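Clunley moves desk staff to recorded handling work

Sep 8, 2025

Clunley has moved part of its order desk to a new kind of shift in which staff carry out small tabletop tasks with hand-held grippers so that the movements can be used to train robot arms. The work began in May in an office at the Pirihi site. The company said 22 employees now spend part of the week on it.

Each operator works standing, a gripper in each hand, and handles ordinary office items on a white table. Patterned markers are used to track how the tools move. The recordings go to Cemeck, which is developing the arms for Clunley's packing line under the project name Rumo.
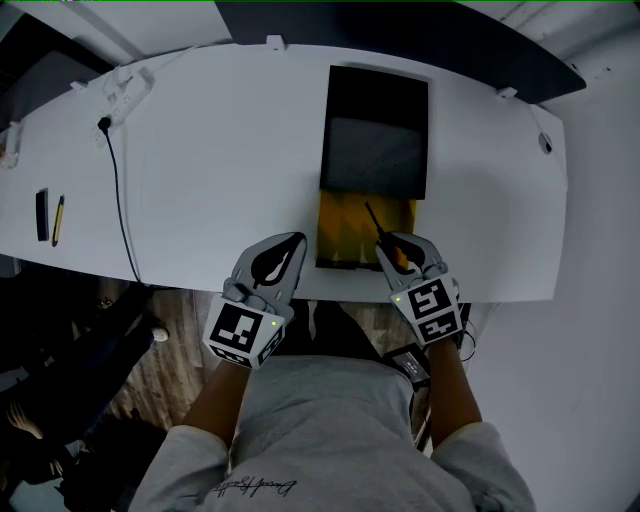
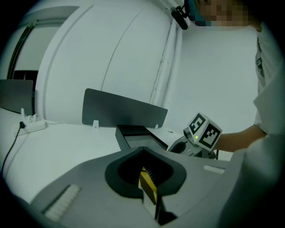
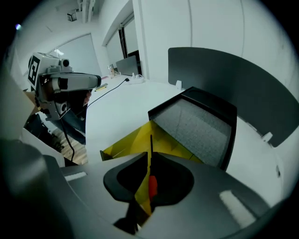

Operators at the table with the hand-held grippers, Pirihi site.

Targets and hours

The project requires 1,000 accepted recordings per task. Staff have logged 2,277 so far across all tasks, according to Sibel Saraç, who runs the program. A recording is rejected if an item is dropped or if a marker is hidden for too long.

"People who were fast with their hands had to slow down," Saraç said. "The first two weeks were mostly rejected takes."

Shifts were first set at four hours. They were cut to two after operators reported sore wrists, and pay was left at the desk rate. Tegan McAlister, who represents the order desk staff, said the shorter shifts had settled the main complaint but that the pay question was still open – operators want the work graded as technical.

Baldur Sveinbjörnsson of Cemeck said the first arms would take over sorting of flat items and small boxes. Clunley expects this to affect 8 packing positions. Those employees have been offered training as line monitors, a job that involves clearing faults and checking rejected items. McAlister said written terms for the new role had not yet been received.

A trial of the first arm is planned at Pirihi once the remaining tasks reach their targets.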